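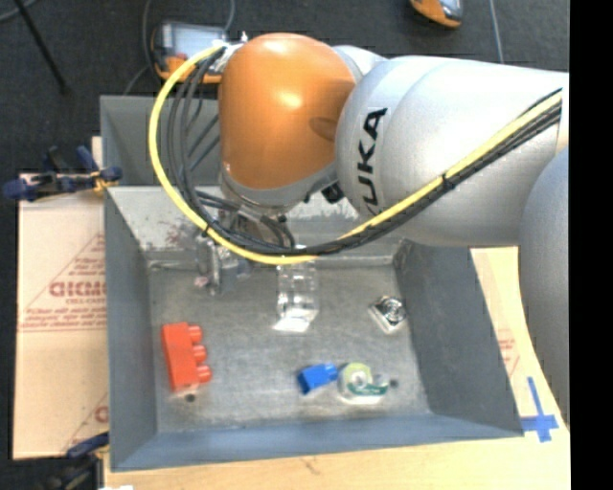 Repair Belongs in the Public Library

Public libraries in this region lend books, films, museum passes and, in a few branches, garden tools. It is the position of this office that they should also provide a place to mend things. The proposal has been before the Kekana district board since April, and the objections raised so far deserve a full reply.

The case begins with the household. A family whose toaster or vacuum cleaner stops working has few choices. The last commercial repair shop in Ukby closed when its owner retired, and the nearest one charges 20 dollars to look at an item before any work is done. Many residents buy a replacement and leave the old appliance at the curb. Last year the district collected 473 small appliances in this way. Meenakshi Pant of the sanitation office inspected a share of them and found that 67 needed only a new cord, fuse or belt.

A repair room would ask little of a branch. It requires a sturdy table, good light, a locked cabinet and a person on duty who knows when an item is unsafe to open. The Uro branch has a former periodicals room that stands unused on Saturday afternoons. Fitting it out would cost less than the branch now spends on its printed events calendar.

The first objection concerns liability. Board member Ambros Zürcher has argued that a library which helps a patron fix a lamp may be blamed if the lamp later fails. The concern is fair, and it can be met in the ordinary way. Patrons would do their own work and sign a short form. Microwave ovens, gas equipment and anything with a damaged battery would be turned away at the door.

The second objection is that repair lies outside the mission of a library. This office disagrees. Libraries have long taught people to read a tax form, search for work and use a computer. Knowing how to replace a switch is knowledge of the same everyday kind, and many people learn it best with the object in their hands and someone patient beside them.

There remains the matter of demand. When the Uro branch circulated a survey, 135 cardholders said they would bring an item in the first month. Interest of that kind may fade — it often does — and a trial period would show whether it lasts.

We therefore ask the board to approve one room, at one branch, for one year. Attendance and costs should be reported each quarter, and the staff at Uro should be consulted on the opening hours before they are set.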